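4. Comparison of the two hand-held grippers

For our semester project we compared two hand-held grippers, which we call Rirkton and Nalta in this report. The names come from the labels on the storage boxes. Both have two fingers and a camera above them, and the person who holds the tool opens and closes it with a trigger. Our question was simple: which of them makes it easier to fold clothes, and which of them gives video that can be used later for training?

Nélida Salinas was responsible for the finger pads and the force measurements. I, Vibeke Oddsson, made the recordings and wrote this chapter. Chapter 5 about the software (Maeng) is written by both of us.

4.1 Method

We recorded 300 attempts in total, half with each gripper. One attempt means one fold of one garment. We used T-shirts, towels and one type of thick clothing, a quilted jacket. An attempt was counted as failed if the fabric slipped out before the fold was finished, or if the person had to use a free hand. The order of the garments was changed between the sessions, so that tired arms would not always affect the same garment.
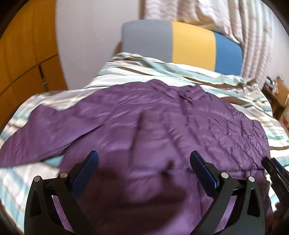
Thick clothing was the most difficult group for both grippers, and most of our discussion is about it. A towel can be taken anywhere along its side, but a padded garment has only a few places where the pads can close properly. We decided to grip at the stitched channels when it was possible, for example on the purple jacket, where closely spaced seams divide one sleeve into small puffed sections. The padding between the seams is pressed together first and then pushes back, and the shiny surface does not help. The light was also a problem. A large soft shadow lies between the fingers and makes the purple look almost brown, exactly in the area where the camera should see the fabric best.

4.2 Results

With thin fabrics the difference between the grippers was small, and we do not want to draw a conclusion from it. With the jacket, Nalta failed in 63 attempts and Rirkton in fewer, but we changed the pads of Rirkton after the first week in February, so this comparison is not completely fair. We should have changed both at the same time.

The rubber pads from Grekance held the seams better than the hard ones. After six sessions they had small cuts at the tip.

4.3 Sources of error

Only two persons made the recordings, and Nélida has much more practice than me. We also did not measure the light in the room.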